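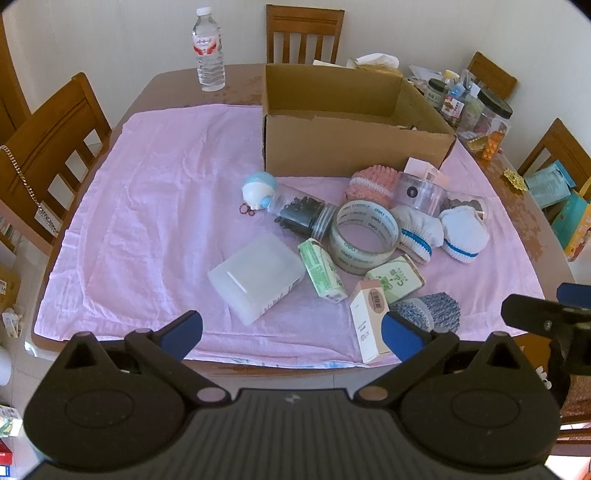 From: Yasaman Khosravi
To: Traltuvstead Moving & Storing list
Date: 19 Nov 2010
Subject: Re: Small things, which box?

This site uses cookies to remember your reading preferences. By continuing you accept this.

Esperanza Greenberg wrote:

> I'm down to the last bits and they are all small. Hair ties,
> beads, socks, a few odd jars. The big stuff was easy. Do you
> sort all this before it goes in the box or just tip it in and
> deal with it at the other end? I have 2 boxes left and would
> like to use only one. Also, does anyone tape jar lids?
>
> Esperanza

I tipped it all in when I left the Aritz flats in September and I'm still finding hair ties in the kitchen drawer, so I'd sort it.

What I do now is put everything out on the dining table first, with an old cloth over it so the top doesn't get scratched. The box stands at the back and the small things go in front where I can see them. Anything that can live in a jar goes in a jar. Clear plastic ones with screw lids are best, the sort you get sweets or nuts in. Black hair ties in one, beaded bracelets in another. You can read what is in them from the side and you don't need labels.

Socks are your padding. Roll them in pairs and push them down between the jars once the jars are lying flat in the bottom. Knitted things do the same job. I wouldn't use newspaper next to anything white, I had grey marks on a good pair and they never came out.

Lids: yes, if it's a push-on lid. One strip over the top and down both sides. Screw lids I leave alone. Use the wide clear tape for the box itself, and do the bottom seam twice before you put anything in. The narrow stuff from Cesport split on me on the stairs.

Leave small cartons whole if they're full. If they're half empty, take the things out and flatten the carton.

Keep your drinking water out of the box. I packed mine once and had to cut it open again.

One box should do you. If you can't lift it on to a chair by yourself, use the second.

Yasaman

--
Traltuvstead Moving & Storing list
Please trim quoted text when you reply.

3 comments

Bohdan Karpenko
Agree on the bottom seam. I go across the middle as well, one strip each way.

Yevdokiia Holovko
What size jars? Mine are all 16 cm tall and don't lie flat with anything else in.

Yiğit Avcı
Put the tall ones along the long side of the box and the socks at the ends. Arumugam in the high street had 20 small ones in a pack last time I looked.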